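Stirkovov wooden serving tray, six months on

I bought the big one for breakfast in bed, a thing I have now done once.

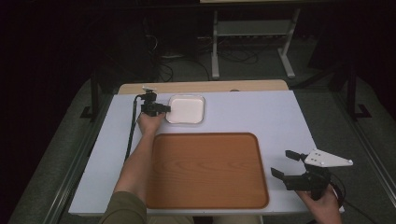 The good

The raised rim has saved the carpet from 40 slices of toast. Corners are rounded, so hips survive the hallway. It wipes clean in seconds.

The less good

No handles. Rosalía carries it like a sleeping dog – slowly, with both arms. It also fits none of our cupboards, so it lives behind the bread bin and falls over at night.

Four stars. I'd buy the smaller size.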